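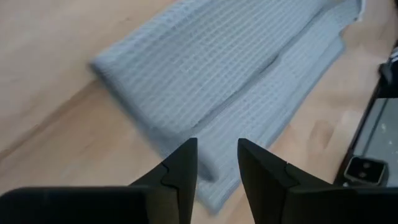
¿Cuánto tiempo hay que dejar reposar la masa de un pan de centeno antes de cortarlo? Un día entero, y mejor si son dos, aunque toda la casa huela a pan y sea muy difícil esperar.

Abro hilo, porque en octubre siempre me escriben varias personas con la misma duda y prefiero contestar una vez con calma. Perdonen si alguna palabra no es la exacta, aprendí a hornear en un idioma y a explicarlo en otro.

Primero corrijo mi propia pregunta: dije "la masa", pero quería decir el pan ya horneado. La masa reposa antes del horno, la miga reposa después. En mi lengua usamos el mismo verbo para las dos cosas y siempre me confundo.

El centeno tiene poco gluten útil. Lo que sostiene la miga es sobre todo el almidón, y el almidón necesita enfriarse despacio para ponerse firme. Si cortan el pan caliente, el cuchillo sale con una pasta gris pegada y ustedes piensan que el pan está crudo. Muchas veces no está crudo, solo le faltaban horas.

Lo aprendí con Delyth Voyle, que me alquiló una habitación en mi primer año fuera de mi país. Ella horneaba un solo tipo de pan, lo envolvía en un paño y lo dejaba en la despensa hasta el día siguiente. Yo corté uno a escondidas a las diez de la noche. Por la mañana ella miró el cuchillo y no dijo nada, pero me cortó a mí la primera rebanada del siguiente.

Mi receta base, para un molde pequeño: harina integral de centeno, agua templada, masa madre de centeno y 10 gramos de sal. No lleva levadura. No lleva azúcar. La masa queda como un barro espeso, no se puede amasar y no hace falta intentarlo.

La masa madre la refresco la noche anterior. La dejo en la cocina, tapada, y por la mañana tiene que oler a manzana un poco ácida. Si huele a disolvente, le doy otro refresco y horneo por la tarde.

Mezclo todo con una cuchara fuerte, lleno el molde hasta dos tercios y aliso con la mano mojada. Después espero a que salgan agujeritos en la superficie. En mi cocina de otoño son cuatro horas, en verano bastante menos. Los agujeritos mandan más que el reloj.

Horno muy fuerte al principio, luego bajo la temperatura. En total 55 minutos para este tamaño. Saco el pan del molde y lo dejo sobre una rejilla hasta que no quede nada de calor en la base - la base es lo último que se enfría, tóquenla con la mano.

Cuando está frío del todo, lo envuelvo en un paño limpio de algodón o de lino. El plástico ablanda la corteza y en un piso húmedo como el mío llama al moho. El paño lo lavo sin suavizante, una vez dejé el perfume de lavanda y comimos pan de lavanda una semana.

Sobre la harina, me preguntan mucho. Yo compro la de Rosser, un molino pequeño que vende en el mercado cubierto. También he usado la de Osura, que absorbe más agua, con esa tengo que añadir un chorrito. Si cambian de harina, no cambien otra cosa el mismo día, así saben de dónde viene el resultado.

Una señora me preguntó si vale la pena comprar un molinillo para casa. Yo tuve uno prestado, un Hiltance, y molía bien pero calentaba bastante la harina. Lo devolví sin tristeza. Para una familia que come un pan a la semana, yo gastaría ese dinero en harina buena y en un cuchillo de sierra largo.

Del cuchillo sí quiero hablar. El centeno se corta fino, más fino de lo que uno cree, y con paciencia, sin apretar. Una rebanada gruesa de centeno cansa la mandíbula y después la gente dice que no le gusta el centeno.

¿Se puede congelar? Se puede, en rebanadas, con un papel entre una y otra. Yo congelo solamente la mitad, y siempre después del reposo, nunca el mismo día.

¿Y si después de dos días la miga sigue pegajosa? Entonces sí puede ser un problema del horno o de poca acidez en la masa madre. Prueben primero a bajar un poco el agua. Si sigue igual, hagan un refresco más antes de mezclar.

Me falta decir con qué lo comemos aquí: mantequilla fría y rábano con sal. Mi marido le pone miel. Los restos secos los tuesto, los trituro y los echo a la sopa de remolacha, que queda más oscura y con más cuerpo.

En el grupo de Tetameo ya somos más de 145 personas haciendo pan en casa. Allí dejé las cantidades completas para molde pequeño y molde grande, está en los mensajes fijados. Si alguno prueba con semillas de alcaravea, cuénteme cuántas puso - yo siempre pongo demasiadas.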